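Open day at Elar, Skustitz, 6/24/26

Most of the hall was given over to finished products, but I spent my time at the two-arm cell, where the staff were talking about a fault. The arms share one marble-patterned table and are mounted on the same rail, so each can reach into the other's space. 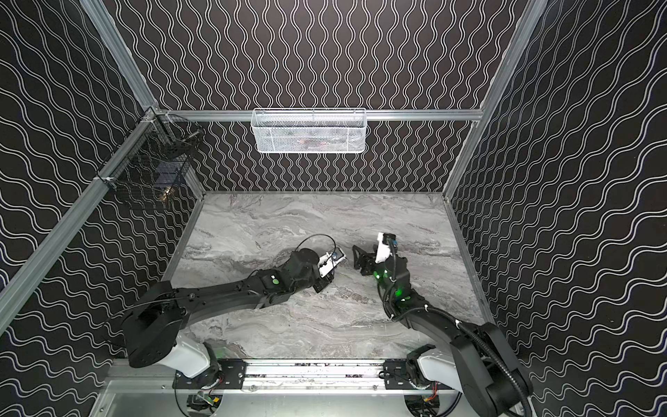 J. Verbruggen

In February the right arm lost its zero position during run 274. It kept moving as if nothing had changed and hit the left gripper. The stop came 3 seconds late – long enough to bend a finger. Repairs and checks kept the cell down for around 60 hours.

The cause was a loose encoder plug. The Bestarura control software had logged a warning, but warnings did not stop the arms. They do now. Handovers near the middle of the table are also run at lower speed.
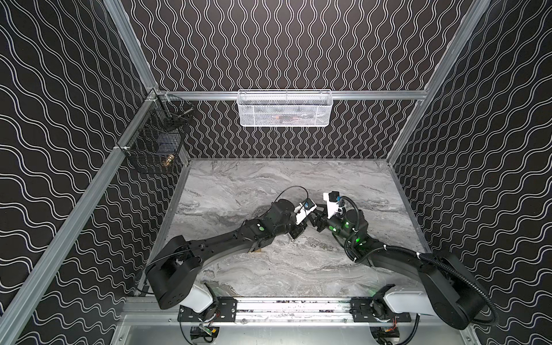

One visitor asked why the arms were allowed so close together at all, and was told that passing parts across is the main job of the cell.

We then moved to a monitor with the wrist camera view. Small metal items such as keys are part of the routine, and the gripper has to work close to the table.

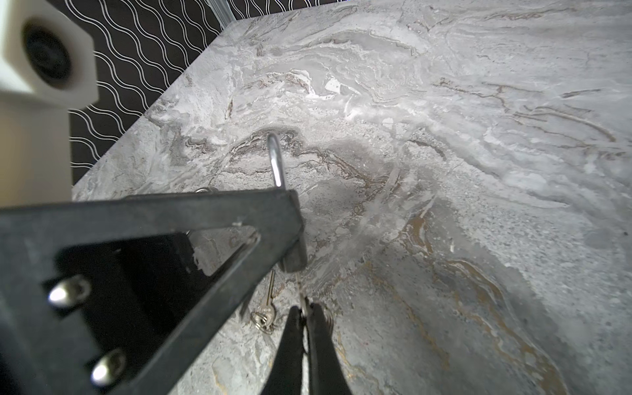

A slower speed only makes the hit softer, another guest objected, and the plug can still work loose. The staff agreed. A locking plug is on order.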